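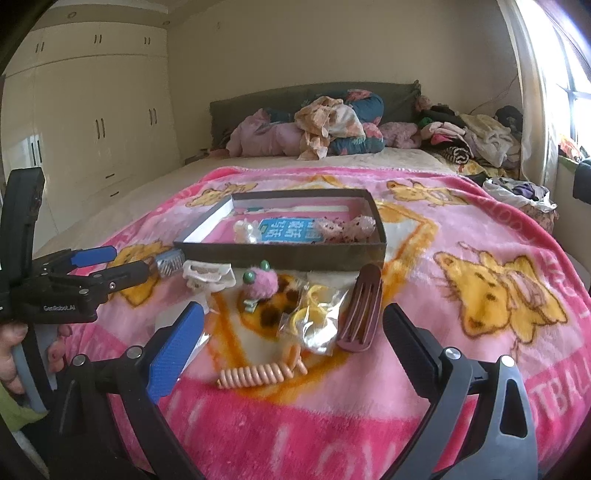 Stelter Cutlow Travel Crib Review

The Cutlow is the smaller of the two travel cribs Stelter sells. It comes with a folding frame, a mesh body, a thin mattress, one fitted sheet and a carry bag with a shoulder strap. We have used ours for six months with our daughter, who was just starting to roll over when we bought it and now pulls herself up on everything.

In that time it has been to my in-laws' house, two hotels, a rented cabin and a friend's living room floor. One of those trips was almost 2000 miles by car, with a stop every night, so the crib got set up and taken down a lot.

Weight and size

Packed in its bag, the Cutlow weighs 12 pounds. I can carry it on one shoulder with the baby on the other hip, up a flight of stairs, without having to stop. The bag is long and flat and fits behind the front seats of our car or on top of the suitcases. It is too long for an overhead bin on a plane, so plan on checking it.

Set up, the inside is 40 inches long. Our daughter has plenty of room to turn around. I would expect a tall toddler to run out of space before reaching the age limit in the manual.

Setting it up

The frame opens from the middle. You pull the legs apart, push down on the center until it clicks, then lock the top rails one at a time. The order matters. If you lock the center first, the last rail won't go in, and you have to start over. The instructions do say this, but in small print on the back of the sheet.

The first try took me a good long while. Now I can do it in the time it takes to warm a bottle. Folding is slower than opening, mainly on account of the rail buttons, which are stiff and sit under a layer of fabric. My friend Shufen Cheng has arthritis in her hands and could not press them in at all. If a grandparent will be the one packing it up, have them try it first.

The mattress

The mattress is firm and lies flat on the floor, held down by four straps that go through the base. It feels hard to an adult hand, as a crib mattress should. Our daughter slept badly on it the first night and fine after that, and I would say the same about every strange bed she has been put in.

On a cold tile floor the base does get chilly. At the cabin we moved the crib onto the rug. Don't add padding inside, and don't use any mattress other than the one that comes with it. The manual is clear on both points.

The sheet fits well but you only get one. Extra sheets are sold separately and cost more than I think they should. Regular crib sheets are too big and bunch up.

The mesh sides

All four sides are mesh, so air moves through and you can see the baby from across the room. One long side unzips all the way down – handy for putting a sleeping baby in without leaning over the rail. The zipper has a clip at the bottom that hides the pull on the outside. It is a little loud. I have learned to open it before I pick her up.

Cleaning

The cover comes off and can be machine washed on cold. Taking it off is easy. Getting it back on is a two-person job, at least the first time, as the corners are tight. The sheet goes in the dryer on low, the cover has to hang dry. Ours was still damp the next morning, so don't wash it the day before you leave.

How it compares

Before this we borrowed a Futano Xia from Krishnamoorthy Nair, a neighbor with twins. The Xia has a raised bed, which is easier on the back and keeps the baby off a cold floor. It is also a good deal heavier and takes up most of a trunk. For a crib that stays at one house, I would take the Xia. For one that moves every day, the Cutlow is the better choice.

What I liked

Light enough to carry with one arm
Side zipper
Steady on carpet and on hard floors
Bag has held up with no tears

What I didn't

Stiff buttons on the rails
Only one sheet in the box
Cover is slow to dry

Would I buy it again?

Yes, for the kind of travel we do. The price is on the high side, and we bought ours in June when it was marked down. Stelter also sells a sun cover that snaps to the top rails. We have not tried it.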